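3.2 What people told me about grout

I came to this part of the study sideways. The plan was to interview people in Soddale about how they decide a kitchen is clean, and I had a neat little schedule of questions about sponges, sprays and how often the floor gets done. Grout wasn't on it. Then my second interview went on for most of an afternoon, and nearly all of that afternoon was about grout, so I went back and added a question (my advisor was very patient about this).

The sample for this section is 50 households, all renting or owning in the older streets behind the Plingate mill. I did the visits myself in August, usually sitting at whatever table or counter people offered me. Sioned Gape transcribed the recordings, and she and I coded them separately and then argued over the ones we didn't agree on. We argued a lot about the code we called "old dirt." I wanted it to mean dirt that was there before the person moved in. Sioned wanted it to cover anything people had stopped trying to remove, whoever made it. She won, and I think the section is better for it.

So what is old dirt? In the interviews it's the stuff people can see perfectly well and have made their peace with. One woman who had been in her apartment since her kids were small told me, "That's the house, that's not me." I heard versions of this over and over. A stain behind the faucet belonged to the house. Crumbs belonged to whoever ate the toast. People moved between the two kinds of dirt very fast when they talked, and they got a bit impatient with me when I asked where the line was, as if it should have been obvious from the doorway!

Grout sits right on that line, which I suspect is why people had so much to say about it. A tile can be wiped in a second and then it's done. The joint between the tiles holds on to things, and it shows its color against whatever is next to it. People with pale joints talked about them almost the way they talked about teeth. They compared them with a sister's, or with how they looked when the place was new. Those with gray or brown joints mostly said they'd never thought about it, and then told me at length about the one time they had tried to scrub them with a toothbrush.

Makokha's earlier work on shared laundries (Akinyi Makokha was kind enough to read a draft of this section) makes a point I found really useful here. She argues that a surface with a pattern invites inspection, and that a blank one gets a quick glance at most. I'd add walls to that. The wall behind a counter came up far less than I expected, even when I asked directly, and when it did come up people used words like "scuffed" or "marked" and hardly ever "dirty." A scratch was damage and damage was a job for the landlord, or for some later weekend. Figure 1 is useful for thinking about the two surfaces together, the gridded one and the plain one, and how differently they ask to be looked at. 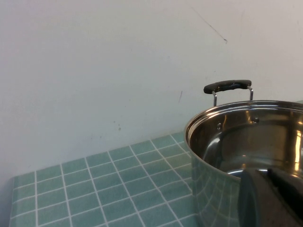
Figure 1. Small green tiles with white grout against an off-white wall with a few marks.

When I showed people pictures of kitchens that weren't theirs, they went to the joints first and came to the wall much later, often only after I'd asked if there was anything else. I don't want to lean too hard on this. I was sitting right there, I had already used the word "grout" by that point, and they're polite people. Sioned thinks the order of my questions did most of the work. I think it did some of it, and I come back to the problem in section 5.

The other thing that surprised me was how little products mattered. I had expected brand loyalty and strong feelings about bleach, and there was a bit of that, but the talk kept going back to who had lived there before and what they had left behind.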